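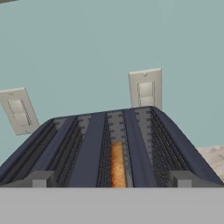

20 June 2022

Read the Karaca tribunal decision again, all 84 pages. The teacher refused to lead the morning prayer at Irthorpe and the school dismissed her in April. The panel says belief was the reason — I had coded it as "conduct", so I must correct row 190. Nam-gil Ko agrees. Podavon appeal is still open, leave it blank. Five more cases to code before we run the counts again. Ask Cedell for the missing annex.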